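Conservación de esculturas y objetos de arte en el hogar
Consejos prácticos del servicio de atención al coleccionista de Kernero

El servicio recibe cada semana consultas de particulares que han adquirido una escultura de pequeño formato, una edición múltiple o una pieza heredada y desean saber cómo mantenerla en buen estado. Las indicaciones siguientes se refieren a obras expuestas en viviendas y no sustituyen el dictamen de un restaurador titulado.

Ubicación

Se recomienda situar la pieza sobre una superficie estable, alejada de radiadores, chimeneas y salidas de aire acondicionado. Las obras de madera policromada, cera o papel maché no deben recibir luz solar directa en ningún momento del día. Conviene dejar al menos 12 centímetros entre la obra y la pared para que circule el aire, en especial cuando se trata de un muro exterior.

Si la pieza es alta o estrecha, el pedestal debe pesar más que ella. La cera microcristalina de museo, aplicada en pequeñas porciones bajo la base, evita desplazamientos y se retira después sin dejar marca en la mayoría de los acabados. No debe emplearse sobre yeso sin sellar.

Limpieza del polvo

El polvo se retira en seco con una brocha de pelo suave, de arriba abajo y sin presionar. Los paños se enganchan en aristas y dedos, y son la causa más común de las roturas que llegan al taller. Antes de empezar es preciso quitarse anillos, relojes y pulseras – también las prendas con botones o flecos que puedan rozar la superficie.

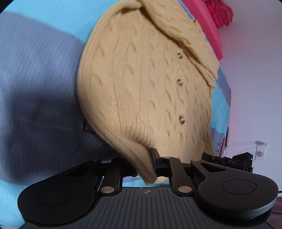 Para las cavidades profundas se utiliza una pera de aire manual. El aire comprimido en bote queda desaconsejado, pues expulsa propelente y puede levantar escamas de pintura. La brocha destinada a la escultura no se usará para ningún otro fin; se lava con jabón neutro y se deja secar en posición horizontal.

Materiales

Bronce: la pátina forma parte de la obra y no debe pulirse. Basta una capa muy fina de cera incolora cada 2 años, frotada con un paño de algodón limpio.

Cerámica y porcelana: se manipulan siempre por el cuerpo, nunca por asas ni apliques. Las piezas con grietas o reparaciones antiguas no se mojan.

Mármol y alabastro: quedan excluidos el vinagre, el limón y cualquier producto antical. El alabastro tampoco tolera el agua.

Resina y plásticos: amarillean con la luz. En vitrinas se aconsejan bombillas led de 300 lúmenes como máximo, colocadas fuera del mueble.

Traslado y embalaje

La obra se envuelve primero en papel de seda sin ácido y después en espuma de polietileno. El plástico de burbujas no debe tocar la superficie, ya que imprime su dibujo en barnices y ceras. Toda caja llevará indicada la posición vertical y el punto por el que debe levantarse.
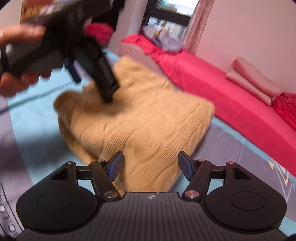 Nouhaila Tazi escribe al servicio que siguió estas pautas al mudarse con dos terracotas y que el papel de seda le resultó insuficiente en las zonas huecas; propone rellenarlas con rollitos del mismo papel, sin apretarlos, antes de envolver el conjunto. El taller considera correcta la propuesta siempre que el relleno no ejerza presión sobre las partes salientes.

Documentación

Debe guardarse una carpeta con la factura, el certificado de autenticidad y fotografías de todos los lados de la obra, incluida la base. Para piezas valoradas en más de 1000 euros se aconseja consultar con la aseguradora si la póliza del hogar exige una declaración aparte.

Las consultas se atienden los martes por la mañana en el mostrador del taller. No se realizan tasaciones.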